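HOME INTERIORS: SHORT COURSE
Handout 5. Open shelving against a bare wall
Notes by Csaba Simon

Bring these to the session along with your own floor plan.

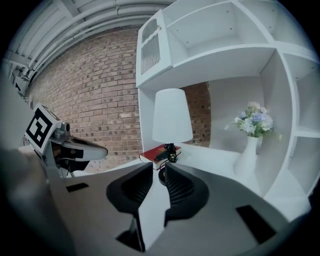 Last time we finished with closed storage and I promised to be fair to the open kind. I will try. Most of what gets said in favor of open shelving comes from people who sell it, or from people who have owned it for three weeks. Read the claims below with that in mind.

Claim 1. "Open shelves make a room feel bigger."

Maybe. The idea is that your eye travels through the unit to the wall behind, so the room does not seem to stop at the front of the furniture. This only works if you leave some of the bays open. Once every bay is full of books and boxes, you have built a wall in front of your wall, and you have lost the depth of the shelves as well. Anyone who tells you a packed open unit is airy should be asked to stand in front of one.

Brick makes the argument a little stronger. It has a pattern and a color of its own, so a gap in the shelving shows you something. A gap showing flat white paint mostly shows you a gap. I would still want to see the room in the evening before I agreed. Red-brown brick soaks up a good deal of light, and the people who praise it tend to visit at noon.

Claim 2. "A lamp and some flowers will finish it."

This is the standard advice and I am suspicious of it. A lamp on a shelf is useful when it lights something you need to see. If it lights the underside of the next shelf up, it is an ornament with a power cord. Before you give it a bay, check three things: where the outlet is, how the cord gets there, and whether you can reach the switch without moving anything.

Flowers are harder to argue with, but look at what surrounds them. Brick is busy. Mortar lines and spots and small shifts in color all compete with petals and thin stems. One full bunch in a plain vase has a chance. Several little vases will disappear.

Claim 3. "You will keep it tidy because you can see it."

I have found no evidence for this at all. People who are tidy stay tidy, and the rest of us get used to the pile by the end of the month. The Alipour exercise (page 2 of your pack) has you clear one bay completely and leave it that way until we meet again. Please do it, and please be truthful about what ended up in there.

The worktable

If a table stands near the shelves, plan the two together. Tables collect whatever the shelves won't take. A white top shows every crumb and pencil mark, which some of you will call a drawback. I think it is the best thing about it, though I admit I don't do the wiping at home.

Ceilings with pipes on show

You can paint them, box them in or leave them alone. The Misier guide in the reading list is keen on boxing in. I am not. You lose height, and someone will have to cut into your nice new box when a joint needs attention. Parallel runs look fairly orderly by themselves. Crossing runs don't, and paint in the ceiling color helps a bit.

Sizes for the worked problem

Bay width: 600 mm
Clear floor in front of the unit: 600 mm
Gap between the lowest shelf and the floor: 90 mm

The 600 mm of clear floor is the figure in the Sornoson worksheet. I find it mean. Try kneeling in it to reach the bottom shelf, then decide whether to use it – you may choose a larger figure if you say why. The 90 mm gap is for cleaning underneath. Measure the head of your own vacuum before you trust it.

To hand in

One elevation of your shelving wall, drawn to scale, with every bay marked open or filled. Show the lamp cord. Drawings with no cord will come back to you.

A short paragraph on one claim above that you think I have treated unfairly. "I just like the look" is a perfectly good reason for owning shelves – it won't do for the paragraph.

Reading: Prenuscombe, the chapter on walls and storage. Skip the part about color and mood.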